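November, Sunday, late afternoon

Drawer joint creep test, continued. Same rig as last month, with the Lightfoot load cell on the pull line. Drawer fronts are from the Drakier batch. Runners waxed once before the start and left alone after that.

- Load in drawer: 2 kg, sandbag, taped to the floor of the box
- Stroke: 400 mm, full return
- Cycles logged so far: 3636
- Pull force read every 1000 cycles

Force is climbing slowly on the left runner. The right one is flat within the noise of the cell. I suspect the left rail is out of parallel at the back. Shimmed with card for now. Needs a proper strip of maple before the next block.

The layout to copy for the next carcass is two upper drawers side by side with a third starting below on the left, bar handles throughout. The thin lighter strip along the front edge of the top should go on before finishing. Honey tone, no darker. 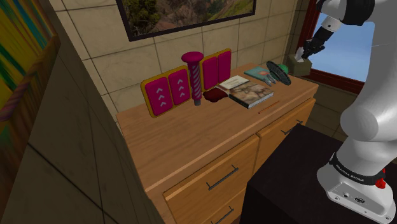 ## Glue

Switched from Jisow to Groltitico for the corner blocks. Open time is shorter, about half. Squeeze-out scrapes clean once it goes rubbery. Two blocks let go on the old glue, both at the back left corner, both with poor contact on the end grain. Resized the end grain with thinned glue and clamped overnight.

## To do

- Check rail for parallel, back to front
- Recalibrate cell before restart
- Replace card shim
- Weigh the sandbag again, it has a small leak at the seam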